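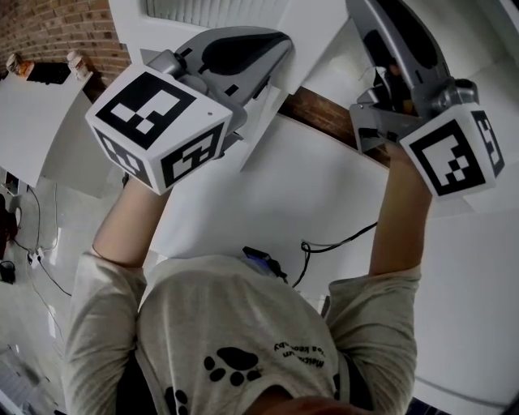
Monday, Skestum bench

Left gripper lost tracking again at 9:46. Pose froze, then jumped when it came back. The log kept writing the whole time with no fault flag, so the operator carried on and we only saw it on replay. Frames 3,000 to 3,134 are bad. Marked them and pulled the take.

Swapped the left and right cubes. Fault stayed with the left hand, so it isn't the print. Recalibrated, no change. Tightened the fitting between cube and gripper body and got 9 clean takes, then one short dropout. Not calling it fixed.

To do:
Muvby needs to stop recording on a lost marker. Ticket is open with Nisham.
Check cable strain on the left side.
No left-hand takes go to Manalastas until both are done.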